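2024年2月2日　Skullivard実験室 計測班

## 手持ちグリッパの指板と広角レンズ、比較の途中経過

先月号で予告した手持ちグリッパの比較を始めた。対象は指板とレンズで、記録側のソフトウェアはCùのまま変えていない。指板は従来の平板型と、長穴を抜いた傾斜板型(Girkance)の二種類。レンズは従来品とStondleyの広角品を比べている。アームに載せる前に手持ちの状態で差を見ておき、差の出ない組み合わせを落とすのが目的である。

把持対象は次の4種類とした。

- ちりとり(樹脂、薄緑)
- ちりとりと組のブラシ
- 巻いたテープ(薄緑)
- メッシュのくず入れ

どれも日用品で、寸法のそろった試験片は使っていない。以前、角材だけで指板を選んだところ、薄い縁を持つ物で指先が逃げ、選び直しになった。今回は最初から縁の薄い物と、曲面を持つ物を入れた。作業台は黒い天板のもので、背後は白い壁である。台と壁の明るさの差が大きいため、露出の挙動も同じ記録から確認できる。

### ちりとりの把持

手順は、左手のグリッパでちりとりの受け側を挟み、右手のグリッパを柄の側から近づけるというもの。ブラシは受けの中に寝かせておく。二台を同時に使うので、片方の画像にもう片方が入る。位置合わせの評価にはこの重なりが必要で、相手側の黄色い先端が画像のどこに来るかを手がかりにしている。

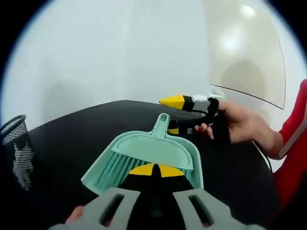
傾斜板型は、受けの縁に対して指板の面が寝るため、接触が線に近くなる。平板型では縁の角だけが当たり、持ち上げる途中でちりとりが回る例があった。平板型の30回の試行のうち、回転が記録されたのは9回である。傾斜板型については試行数がまだそろっていないので、数字は次号に回す。Huệ Đoànの所見では、傾斜板型でも受けの中央から外れた位置を挟むと回転は起こる。指板の形だけで片付く問題ではなさそうである。

右手側を近づける動作では、ケーブルの扱いが結果に影響した。ケーブルを手首の外側に逃がすと手首の曲げは楽になるが、台の縁に触れることがある。内側に通すと画像に入りやすい。現在は外側に統一し、たるみは操作者が始動前に確認している。固定具の案も出ているが、固定すると手首の角度が制限されるため採用を見送った。

### レンズの周辺部

Stondleyの広角品では、画像の四隅が円形に落ち、台の縁のような直線も強く曲がる。これは想定の範囲で、評価では中央と周辺を分けて扱う。見ているのは次の点である。

| 項目 | 従来品 | Stondley広角品 |
|---|---|---|
| 指先の見え方 | 先端が下端で切れやすい | 先端まで入る |
| もう一台のグリッパ | 近づくまで入らない | 早い段階で入る |
| 周辺の歪み | 小さい | 大きい |
| 照明の反射 | 影響は限定的 | 映り込みが増える |

映り込みは無視できない。画角が広いぶん、天井灯や光沢面の反射が入る機会が増える。透明な板の反射は、自己位置推定で特徴点として拾われることがあった。反射の位置は視点とともに動くので、固定点として扱うと推定がずれる。Wilmer Urregoが反射の候補領域を除外する処理を書き、Cùの後処理に追加した。除外の有無で軌跡を比べると、台の上を横に動かす区間で差が出る。壁に向けて持ち上げる区間では、除外しても改善しない。

持ち上げ区間で改善しない原因は、特徴点の不足にあるとみている。白い壁のような模様のない面が画像の大半を占めると、慣性センサの値に頼る時間が長くなる。操作者が止まればドリフトは抑えられるが、それでは作業の記録として不自然になる。壁に模様のある紙を貼る案は、Abena Alhassanが効果を試算している。ただし実際の使用場所に模様があるとは限らないため、貼った状態だけで合否を決めることはしない。

### 巻きテープの把持

テープは、端面から見て縦に立つ姿勢で挟む。指板の間に入る幅が狭く、開閉量の校正がずれていると、閉じ終わりの判定が早く出る。Cùは指の開き幅の変化が止まった時点を把持とみなすが、巻きの表面が指板に沿ってわずかに滑る間も変化が続き、判定が遅れる例もある。早いほうと遅いほうの両方があるため、しきい値を一方向に動かすだけでは収まらない。

対策として、判定に開き幅と画像の両方を使う版を試している。画像側では、黄色い部品の上縁と対象物の重なりを見る。テープは黄色の部品より上に出るので、上端が動かなくなった時点を補助の条件にした。薄緑は黄色との分離がよく、淡い背景でも輪郭は取れるが、壁が明るく写る条件では上端の縁が薄くなる。露出を固定して下げると今度は黒い部分の細部が失われ、指の付け根の位置が読みにくい。折り合いのつく値はまだ決まっていない。

指板の長穴についても触れておく。Girkanceの資料では軽量化と撓みの調整が目的とされているが、手持ちで使うと穴を通して奥の色が画像に入る。対象物の領域抽出で、穴の中の色を物体の一部と誤って判定した記録があった。指板の領域を固定マスクで消すと、開閉で穴の位置が動くため取りこぼしが出る。現在は開き幅からマスクの位置を計算している。

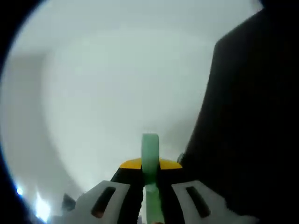
### 耐久の確認

指板の取り付け部は、開閉を1,000回以上繰り返したあとで緩みを見た。平板型、傾斜板型ともに、ねじの合わせ印にずれはない。ただしこれは無負荷での開閉であり、対象物を挟んだ状態での繰り返しは含まれていない。くず入れの縁を挟むときは操作者が強く握る傾向があり、負荷の条件としてはこれが最も厳しいと考えられる。力の計測は握り手の側にしか入っていないため、指先の力は換算値になる。Bảo Âuが換算の係数を取り直しており、終わり次第、過去の記録にも適用する。

### 操作者による差

同じ指板、同じレンズでも、操作者が替わると把持までの時間と接近角度が変わる。Mehwish Abbasiの記録は接近が上からに寄り、Huệ Đoànの記録は手前から水平に入る。ちりとりの柄では水平に入るほうが画像に柄の先端が残りやすく、後処理での確認が楽である。一方、テープでは上から入ったほうが巻きの端面に対して指板が平行に当たる。方向を指示で統一するかどうかは意見が分かれた。統一すれば指板の比較は容易になるが、学習用の記録としては偏る。当面は比較用の試行に限って方向を指定し、それ以外は操作者に任せる。

### 次号までの作業

1. 傾斜板型の試行数を平板型とそろえる。
2. 露出の固定値を、壁向きと台向きで別々に求める。
3. 指先の力の換算係数を更新し、くず入れの記録を再処理する。
4. Cùの把持判定について、画像併用版と従来版の差を対象物ごとに出す。

レンズはStondleyの広角品を仮採用とした。従来品も予備として残してあり、既存の手順書で従来品を指定している作業はそのまま進めてよい。焦点リングの位置を変えた場合は、校正用の記録を取り直してから本番の記録に入ること。校正ファイルの名前には左右の区別を必ず入れる。先週、左右を取り違えた記録があり、両手の相対位置が反転したまま後処理まで通ってしまった。該当分はWilmer Urregoが差し替え済みである。

指板の現物は工具棚の上段に置いてある。持ち出すときは、取り付けねじも一緒に袋に入れてほしい。二種類でねじの長さが異なり、長いほうを平板型に使うと裏側に突き出る。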